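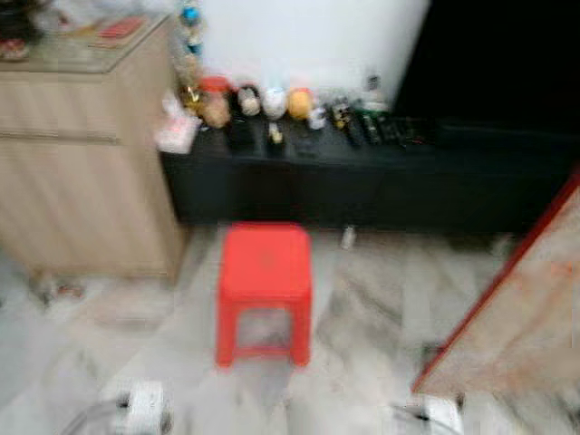
1/ The living room, one shelf at a time

I promised to write how I am putting this room in order, so I begin today, 5 March 2026. There is a red stool, a light wood cabinet, a long black cabinet, and too many small things on top of both. It will be a slow thread.

2/ First the stool. It is plastic, very red, and it is the most useful furniture in apartment 605. My mother bought it in 2000 and it has followed me through every move. The shelves were given away, the armchair was sold, the stool always came in the last car.

3/ It has a square seat and four legs that go a little outward, with bars between them near the floor. In the middle of the seat there is a small round hole. Dust likes this hole. I clean it with a cotton swab, and I don't know anyone else who does this.

4/ My rule for tidying is simple. I sit on the stool in front of one cabinet and I stay there 30 minutes. When the time is over I stop, even if I am in the middle of something. Before I had this rule I would start on a Saturday, get tired, and leave everything on the sofa until Tuesday.

5/ The light wood cabinet is the place where we empty our pockets. Everyone who comes in puts something on it. I tried a bowl for the keys. The keys went next to the bowl.

6/ What I decided for the wood cabinet: the top is for things which leave the house with us the next morning. All the other things go in the box marked Tutura. (This is only the name of the shoe shop the box came from. It is a strong box with a good lid.)

7/ On the floor at the left side of the same cabinet there is always a small collection of bits. I sweep it and after some days it is there again, red and brown like before. I think the corner attracts it. A short brush works much better than the vacuum cleaner in this place.

8/ Now the long black cabinet. It is low and goes along the white wall, and the color is matte black, so it shows dust quickly. I chose it in the Ornalden showroom, where the lamps were very weak. Please bring a flashlight when you buy black furniture.

9/ The row of small things on top is my real problem. I grew up with my grandmother's glass animals, and I find an empty cabinet a little sad. But when you must lift every piece to wipe under it, you wipe less often. I have to admit this about myself.

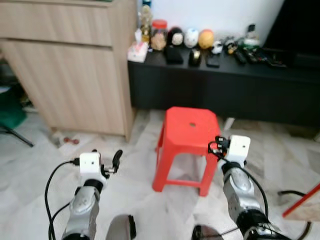

The red stool, with the long black cabinet behind it.

10/ The pink and white box at the left end has its place there for a practical reason: it is near the sofa. I tried to move it to the wood cabinet for one week and three times somebody called from the sofa, "where did it go?" So it came back. Some things already found their right place without me.

11/ For the others I made a test. I asked myself about each one: if it fell and broke, would I be sorry, or would I only be busy with the pieces? The answer came faster than I expected. Four of them will go to my cousin, who likes them more than I do.

12/ Laurențiu Anghel asked under my last thread which product I use for black surfaces. Only warm water, with one drop of dish soap, and a cloth that was washed many times. I wipe along the length of the cabinet, then I dry it at once with a second cloth. The polish made it shiny for one evening and sticky for a month.

13/ For the stool I am less careful. It goes in the shower, I rub it with a sponge and baking soda, and I leave it upside down on the balcony. Don't leave it there all summer – my neighbor had the same kind and the sun made it pale on one side.

14/ The marble pattern on the floor is pretty, but it is also a very good liar. It hides hair and crumbs, and you feel them later with bare feet. I sweep in the evening with the big lamp off and only the small one on, then the crumbs make little shadows.

15/ Somebody will ask if the stool should have felt under the legs. I bought the round ones from Jaber and they fell off in two days because the plastic is too smooth. Now I lift the stool when I move it and don't drag it. My downstairs neighbor is happy with this solution.

16/ Still to do: the drawers. I have not opened the bottom one since we moved to Flirnatero Street, and I remember only that there are cables and a wedding invitation. I will give it two sessions.

17/ I also want to find a wide tray for the small things which stay on the black cabinet, so I can lift all of them together when I wipe. It should be low and not red, the stool is enough red for one room. If you know a shop with long narrow trays, please write me the name.

18/ Next part when the drawers are finished, probably before the end of March. Thank you for the tips about vinegar, I will try it in the kitchen first.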